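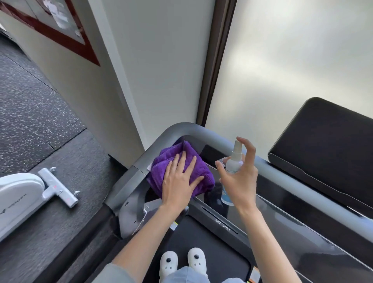
OPINION / HOME & HABITS

Wipe Down the Treadmill You Own, Too

I have been a member of exactly one gym in my life, a place called Porkier that closed a couple of years after I joined, and the only thing it gave me that lasted was guilt about handrails. There was a sign by every machine, and a bottle and a rag hanging off every post. If you walked away from a treadmill without wiping it, somebody's aunt would look at you until you came back. So you wiped. Everybody did!

Then I got a treadmill at home (secondhand, 245 bucks, and two neighbors to get it up the stairs) and I stopped overnight. I mean completely. My own sweat, my own house, who cares? I think a lot of people make that same little bargain with themselves, and I'd like to argue against it, because I made it for most of a year and it was a bad one.

Let me start with the handrail, since that's the part we all pretend we don't use. You're not supposed to hang on while you walk, I know. But you grab it getting on. You grab it getting off. You grab it when your phone buzzes, when the dog barks, when you reach for the water. Mine is gray and rounded, and by spring it had a sort of tacky feel on the inside of the curve that I had decided was just what the material felt like. Reader, it was me. It was months of hand lotion and me.

My friend Miroslava Paulík came over to borrow a casserole dish, put one hand on the rail while we were talking, and took it off again. She didn't say a word about it. I've known her since college and she will say a word about anything, so I cleaned the whole machine that night.

So now for my opinions, which have become strong.

First, the towel matters more than the stuff in the bottle. Get microfiber, the thick loopy kind, and fold it into a pad so there's something under your fingers when you press into the corner where the rail bends. That corner is where everything collects. Paper towels are hopeless in there, they shred and you end up picking little white crumbs off the console. And get a towel in a loud color! Purple is perfect. A purple towel never wanders off to the kitchen and dries a plate. It's the treadmill towel and the whole household knows it.

Second, use a small bottle. I went through a phase with a giant trigger sprayer, and the trouble with a giant sprayer is that it lives under the sink, because where else would it go, and if it lives under the sink you are not going to walk down there and get it when you're red in the face and want a shower. A slim little pump bottle can sit on the shelf right next to the machine. It also puts out a small amount, and a small amount is all you want near anything with buttons. Spray the towel for the console, please, and not the console. My cousin in Nasness drowned a perfectly good display that way and then wrote the company a very indignant letter.

Third, and this is where I lose people, I think you should do it from up on the deck, with the machine switched off and the belt stopped. Stand where you walk. You reach the front bar from the same angle your hands reach it when you're using it, so you go over the places you really touch. I did mine from the floor for ages, leaning in from the side, and I kept polishing the outside of the uprights like I was detailing a car. Slippers are fine. I like slippers for it, it makes the job feel like part of the evening and less like a workout with a penalty at the end.

I've heard the other side. My brother-in-law (Hrnčiar, we all call him by his last name, even his wife) says that cleaning a machine only you use is like washing your own pillowcase every day. Well, no, but he should wash his pillowcase. He also says if people treat the treadmill as one more thing to look after they'll use it less, and I'll admit that one gave me pause. I've been skipping walks for dumber reasons than a towel.

But it went the other way for me. When the rail felt gross I'd find something else to do, and I didn't even know that was why. Now I wipe it at 7 in the evening, after the dishes, whether I walked or not, and half the time I'm standing up there already and I figure I might as well put in two miles.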